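Bultelmont Adult Learning
Home Textiles 334
Session 3 handout: Sorting, loading and the space around the machine
Instructor: Ifeoma Jibrin, Room 218

Bring this sheet back next time with your own notes in the margin. The reading for tonight was the laundry chapter in the Nwankwo housekeeping manual, pages on sorting and on loading. I assign it every term and I disagree with a good part of it, so read it with a pencil.

1. What the manual claims

The chapter says that a wash goes wrong at the sorting stage, and that a household with a proper sorting system will have no trouble afterward. It recommends five piles: whites, lights, darks, reds, and "special care." It gives no evidence for five. I have asked students in this course how many piles they make at home and most of them say two, some say one, and their shirts look the same as mine.

I am not telling you that dye never moves. A new, deeply colored cotton item can bleed, and you will remember the first time it happens to you. The claim I doubt is the larger one, that every garment with color in it is a standing danger to everything pale. The manual never separates a new red T-shirt from one that has been through the wash for years. Those are different risks. Ask what evidence you would need before giving them the same rule.

A quick check at home: wet a hidden seam, press it hard with a white rag, look at the rag. If nothing comes off, you have learned something about that garment on that day with plain water. Hot water and detergent may give another answer, which the manual also leaves out.

2. Where laundry sits before it is washed

The same chapter has a drawing of a laundry room with a long empty table and labeled bins. Few of us have that room. Compare the drawing with a laundry area that shares its floor with a kitchen counter and a sink.

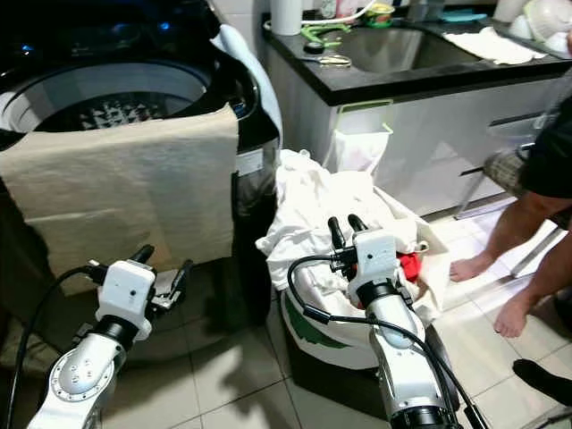 Lid up, pale blue towel over the rim, laundry bag on the floor.

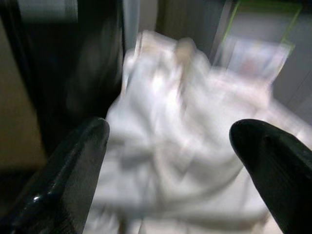 White cloth, bunched.

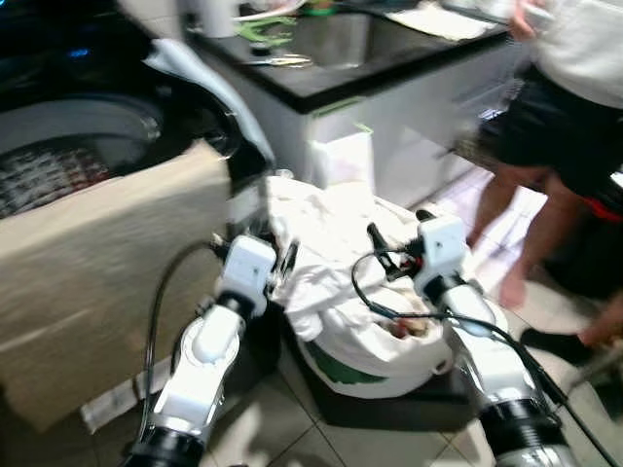
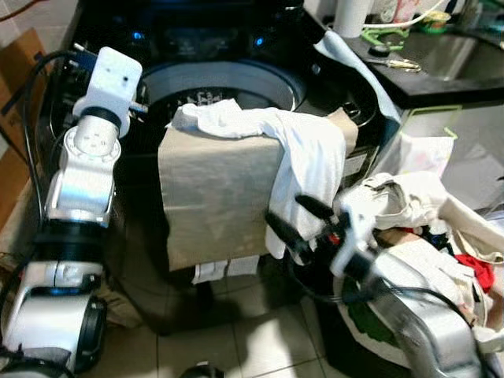
Blue towel on the rim, white cloth over the front of the machine.

Class Notes: Using the Space You Have

Points that came up in discussion, with my comments.

Mixed colors in one bag. In the first and fourth views there is red in among the white things, and in the fourth some green as well. Two people in class called this a mistake. It would be a mistake if the whole bag went into one hot wash. A bag is storage. Dry clothes in a bag do not dye each other in any way that should worry you, and sorting can wait until loading. Damp clothes are another matter and should not be left in a bag of any color.

The machine as a shelf. The towel over the rim and the cloth over the front are what people do when there is no table. The manual forbids it ("never rest linens on the appliance") and gives no reason. I can think of one good one: a cloth hanging over the controls or into the opening gets caught or forgotten. I can't think of a good one against laying a towel over the edge for a minute. Clear everything off before the lid comes down.

The counter. Scissors lie near the front edge in the third view, close to where someone would be lifting clothes. If you keep scissors for tags and loose threads, fine, put them at the back or in a drawer. I would put this ahead of anything the manual says about piles.

The floor. Light-colored washing on tile picks up whatever is on the tile. A bag solves most of that until it is stuffed past the top, as in the first view, and things start to slide off. Use a second bag.

3. Bunched cloth

A thin white cloth wadded up like the one in the second view hides what is in it. Small socks are the usual find, also tissues, and the tissue is the one you will regret. Shake each large piece open once as you load. The manual wants every item "unfolded, smoothed and inspected on both sides," and I would like to meet the person who has done that on a Sunday evening with three children's beds to strip.

4. Load size and detergent

Here I trust the manual more, though its numbers need care. It says to fill the drum loosely. "Loosely" is never defined. Use your hand: if you can't get it in above the clothes without pushing, take something out.

On detergent, the Hedico leaflet I passed around suggests 135 grams of powder for a full load. A company that sells powder has a reason to like a big number. Try less, and keep a note of what you used and whether the clothes came out clean. Change one thing at a time or the note is worthless.

Somebody asked about the Plivudeck fold-down shelf. It was mentioned in the chapter as a cure for cramped laundry areas. I have not used one. A shelf in a cramped area tends to fill up with things that are not laundry, so measure first and be suspicious of yourself.

For next session

Draw your own laundry space as it is on an ordinary day, before tidying. Mark where clean things and dirty things get set down, and circle any spot where both do.

Pick one rule from the chapter that you follow without knowing why. Write a few lines on how you would test it at home with two old white cotton rags.

Read the chapter on line drying. Skip the section on bluing unless you are curious. Bring a garment with a care label you can't make sense of.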